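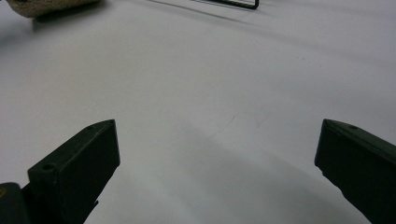

Fig. 1. The white work surface, with faint scuffs and a few dark specks.

Surface Wear on Shared White Worktops
Student project report, Brudaldale
Leonidas Stefanou and Lorna Cabanatuan

1. Why a tabletop

Our first proposal was about bridges. It was returned with the comment "smaller," so we went as small as we could and studied the tops of the tables we eat lunch on. White surfaces get sold as easy to keep clean. We wanted to know what a term of student use does to one, and whether wiping helps.

2. Method

We picked two rooms, 121 and 309, and logged marks in each for 30 days. Marks went into three groups: specks, scuffs, and stains. Lorna wiped the surface in 309 every morning with a damp cloth. Room 121 was left to its fate. Looking straight down turned out to be useless, as most scuffs vanish from that angle. We crouched and looked along the surface toward the light, which got us some attention from people trying to eat.

3. Results

Specks came off with the cloth. Scuffs did not, and some of the thin curved ones could only be found again by the person who had logged them – a weakness in our data that we argued over for most of July. Stains were nearly all coffee. After 20 days we gave up guessing the source of each one.

4. Problems

Shading was the big one. A gray patch can be dirt or just poor light, and we logged at least one shadow as a stain. Next time we would bring a lamp and a kneeling pad.

Last updated: July
This site uses cookies to remember your preferences. Accept | Manage settings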